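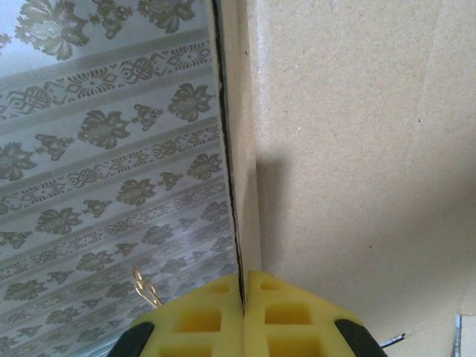
How to Read an Old Ship's Deck Log

By Torunn Hedlund

My grandfather served on the escort ship Nimmont, and when I received copies of her deck logs I could not understand even one page. After reading 700 pages of them I can read most days without help. I write down my method for other families.

1. Find the date and the watch
A ship's day is divided into watches, and most of them are four hours long. Write the date and the hours at the top of your notes before you read any remarks. The late afternoon is often divided into 2 short watches, so do not think that a page is missing.

2. Copy the position first
Latitude and longitude are usually given at fixed hours. Copy them exactly, also when they look wrong. In April the Nimmont seems to be on dry land for one morning, and it was the clerk who exchanged two digits. Colm Keane, who has read logs for many years, told me to put a small question mark beside such a number and continue.

3. Mark the positions on a chart

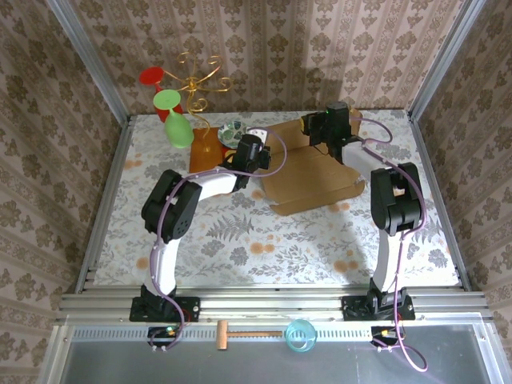
A paper chart is still the best for this work, and it needs a table where it can stay flat for some days. Use a pencil and a sheet of tracing paper, never the chart itself. Choose a plain cover for the table. On a white cloth printed with grey leaves and small orange blossoms, the pattern comes through the tracing paper and you will lose your pencil marks between the ferns. Join the points with straight lines, and write the hour beside each one.

4. Learn the short forms
"C/c" is changed course and "a/c" is altered course. "Stmg" is steaming. Keep your own list, as each officer had his habits. Lieutenant Hegarty wrote "as bef." in 7 entries on one page, and it means only "as before."

5. Compare with a second ship
If your ship sailed in company, ask for the log of the other one too. The Rorthorpe was with us on most crossings, and her officers wrote much more about the weather. When the two logs do not agree about an hour, check first if both ships kept the same zone time.

Last changed 2026-06-30. Corrections are welcome.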